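Imeo-Sammlertag in Hornow: Serienliteratur, Requisiten, Druckvorlagen

22. Juli 2018

Der Imeo-Sammlertag fand in diesem Jahr erstmals in der Stadthalle Hornow statt. Die Veranstaltungsfläche verteilt sich auf 2 Ebenen: unten der Verkauf, oben Vorträge und Ausstellung. Schwerpunkt sind Bücher und Produktionsunterlagen zu Fernsehserien der sechziger und siebziger Jahre. Merchandising neueren Datums ist zugelassen, bleibt aber auf den hinteren Teil des Erdgeschosses beschränkt.

Der Einlass begann um zehn Uhr. Die Tageskarte kostete 6 Euro, der Hallenplan lag an der Kasse aus. Die Nummerierung der Tische im Plan entsprach nicht durchgehend der Beschilderung, betroffen war vor allem der Bereich rechts vom Haupteingang.

Antiquariat Seidel

Das Antiquariat Seidel zeigte Drehbuchkopien, Episodenführer und gebundene Fanzines. Die Angaben zum Erhaltungszustand waren einheitlich und nachvollziehbar: Bindung, Papier, Schutzumschlag, Vorbesitzvermerke, jeweils getrennt bewertet. Bei Drehbüchern war zusätzlich die Fassung angegeben, soweit sie sich an der Seitenfarbe der Nachträge bestimmen ließ. Bernd Grube betreut diesen Bestand und wies darauf hin, dass viele angebotene Exemplare spätere Kopien sind, deren Farbseiten bei der Vervielfältigung verloren gingen. Solche Stücke werden bei Seidel als Lesekopien geführt und entsprechend niedriger ausgezeichnet.

Ein Produktionsordner mit Dispositionen und Kostenaufstellungen war nur zur Ansicht ausgelegt. Das Blättern war mit Handschuhen gestattet, Fotografieren nicht.
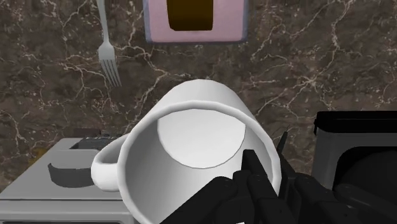
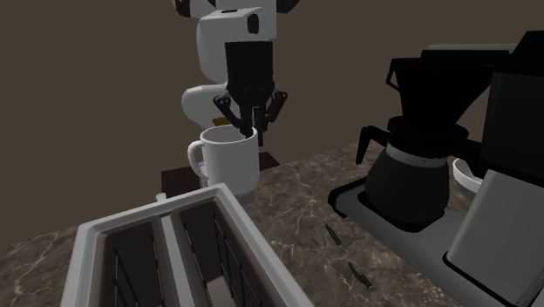 Weiße Tasse und Greifer, zwei gerenderte Ansichten.

Vortrag: Neuauflagen und Korrekturstand

Im Obergeschoss sprach Edeltraud Petersen über Hardcover-Neuauflagen von Seriengeschichten. Der Vortrag dauerte 45 Minuten und behandelte fast ausschließlich Fragen der Textüberlieferung. Verlage kennzeichnen eine Auflage häufig als überarbeitet, ohne die Änderungen nachzuweisen. Petersen verglich zwei Ausgaben desselben Episodenführers und fand 18 abweichende Besetzungsangaben, von denen 5 auch in der neuen Fassung falsch sind. Die Konkordanz lag als Ausdruck vor. Für die Zitierpraxis empfahl sie, neben der Auflage stets auch den Druckvermerk anzugeben.

In der anschließenden Diskussion fragte Otis Benavides nach der Behandlung von Interviewmaterial. Tonbänder und gedruckter Wortlaut stimmen nach Petersens Erfahrung selten überein, die Bänder sind jedoch meist nicht zugänglich. Ein Verzeichnis der erhaltenen Aufnahmen ist in Arbeit, ein Erscheinungstermin wurde nicht genannt.

Ausstellung

Die Leihgaben der Sammlung Stollstead umfassten Modellzeichnungen, Kostümentwürfe und Probedrucke von Buchumschlägen. Die Beleuchtung war gedimmt, die Beschriftung in kleiner Schrift deshalb schwer lesbar. Pieter Nkosi erläuterte auf Nachfrage die Unterschiede zwischen Andruck und Auflagendruck am Beispiel eines Umschlags mit verschobenem Passer. Ein Katalog ist für Dezember vorgesehen.

Anreise und Verpflegung

Der Parkplatz hinter der Halle war ab elf Uhr belegt. Das Café bot belegte Brötchen und Suppe an, Kartenzahlung war nicht möglich. Anmeldungen für Verkaufstische im kommenden Jahr nimmt Edeltraud Harms schriftlich entgegen.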